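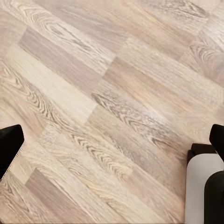 Sim render, wrist view: both fingers, wood-look floor, nothing between them.

Logging empty views: keep or prune?
Posted October 27, 2025

jjogi_setau
Our draft practice for simulated grasp data says any episode with no object between the fingers gets pruned before release. Render attached. I want that clause removed. Empty views are negatives, and a detector trained without them will find objects in the wood grain. The dark swirls in the middle plank are a good candidate. We have 1,337 such episodes on disk.

gerlach_i
Disagree. Prune by default, keep by exception. If the log can't say whether the floor was empty on purpose or the spawn failed, it's not a negative, it's an unknown.

jjogi_setau
Then require a spawn flag in the log. That's a metadata rule. Pruning is a separate rule.

frimpong.e
Agree with the flag. Also, the draft has nothing on floor textures. Under Skiltum's internal rule, one texture can't cover more than 45 percent of a set. Pale oak everywhere gives you a model that knows pale oak.

gerlach_i
Percent of frames or percent of episodes?

frimpong.e
Episodes. We changed it in April, long ones were skewing the count.

oanh_m
Separate point on the render. The left finger has a thin light jagged strip along its lower right side. Is that in the mesh or is it aliasing? If it's aliasing, the acceptance check should catch it. Ours compares finger edges against a reference render, tolerance 2 pixels.

jjogi_setau
Don't know yet. I'll rerender with higher sampling and compare.

gerlach_i
Fine, but don't put a pixel tolerance in the practice without a resolution next to it.

oanh_m
Fair. State it at native camera resolution.

jjogi_setau
Revised wording for 4.3: "Episodes without a target object shall be retained if the spawn flag is present and set to none. Episodes without the flag shall be excluded."

gerlach_i
I can live with that. I'd still cap them. 3,000 per release.

frimpong.e
A fixed cap makes no sense across set sizes. Use a ratio.

gerlach_i
Propose one and I'll look at it.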